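4. Fitting the shade

Put the lamp on a flat table before you start. Remove the plug from the socket on the wall and wait 20 minutes if the lamp was in use.

1. Hold the metal stem with one hand, near the base.
2. Lower the shade over the black socket fitting – do not press on the fabric.
3. Turn the ring clockwise until it stops.

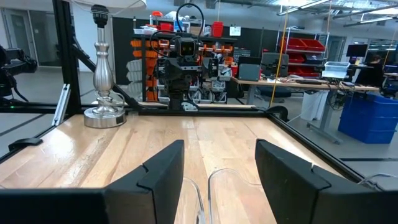 Metivero, 20/02/2021

The round base must stand with its full surface on the table. If the lamp moves when you touch it, check first the felt under the base.

Note: The polished metal shows finger marks very easily. Clean it with a dry soft cloth only.

CAUTION: Never carry the lamp by the shade. The ring can open and the shade will fall.

For a replacement ring, write to Anisa Ong and give part number 758.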